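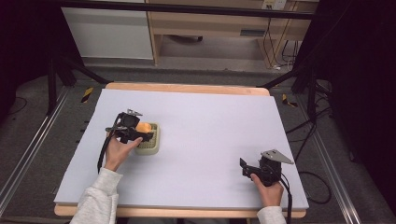 What did the grant pay for in the first half of the programme?

It paid for the sorting and basket work at the Wurden day centre: the purchase of tables, boards and small baskets, the staff hours needed to run the sessions, and the adaptation of one ground-floor room.

Progress report to the Orozco Fund
Tellel Daily Skills Programme, Wurden
May 2026

1. Purpose of this report

This report covers the first of the 2 reporting periods set out in the grant agreement. It describes the work carried out, the condition of the room and equipment, the changes made to the original plan and the matters on which we ask for the Fund's agreement. The financial statement is supplied separately.

2. Background

Tellel provides day services for adults who are regaining everyday hand skills after illness or injury. The programme concentrates on one family of household tasks: picking up small things, placing them in a basket, taking them out again and putting them where they belong. Our therapists chose these tasks as they recur in every home, at the kitchen worktop, in the bathroom cabinet and at the front door where keys and gloves collect.

3. Sessions delivered

The programme opened in September and 28 people have been enrolled. A total of 160 individual sessions have been held. Each session is given at a single table by one member of staff and follows a written sheet, which the participant keeps.

Early sessions use one basket and one object. Later sessions introduce a second basket, objects of different sizes and a simple rule for sorting, such as food in one and cleaning items in the other. Several participants asked to work with articles brought from home, and the sheet was amended in the winter to allow this.

Attendance was satisfactory. Most missed sessions were the result of transport difficulties in the outlying villages, and the centre now offers a later starting time to those affected.

4. Room and equipment

The room has a carpeted floor, which reduces noise when objects are dropped. The work is done on light wooden tables with a pale foam board laid on top. The board was not in the original application. Staff found that small items slid on the bare wood and that the grain made pale objects hard to see for participants with reduced vision. A plain surface has helped on both counts, and the cost was met from the allowance for consumables.

The baskets are small and made of plastic, with a grid-patterned bottom. They were selected from the Stirurer household range after a trial of deeper baskets, which proved tiring for people with limited wrist movement. The low sides have been well received. Brightly coloured objects, orange in particular, are now used for first sessions, as they stand out well against the basket and the board.

Boards are wiped down at the end of each day. Those which have become dented at the edges will be turned before they are replaced. Baskets are washed weekly.

5. Changes to the plan

The group session proposed in the application has been postponed. Participants progressed at very different rates and staff judged that individual work should continue for longer. The hours released were used for home visits, at which the therapist and participant set up a basket routine in the participant's own kitchen.

The storage unit ordered for the room was delivered late and with a damaged door. The supplier has accepted responsibility and a replacement is awaited. In the meantime, spare baskets are kept in the office.

6. Assessment

Progress is recorded by the therapist at the first session, at the midpoint and on completion. The midpoint records are complete for those enrolled before the new year. They will be analysed together with the final records, and we would prefer to draw no conclusions until then.

7. Matters for agreement

We ask the Fund to agree to the transfer of the unspent group session budget to home visits for the second period. We also ask for permission to purchase a further set of low baskets for loan to participants.

Submitted on behalf of Tellel by
Dušan Jurčo
Programme Manager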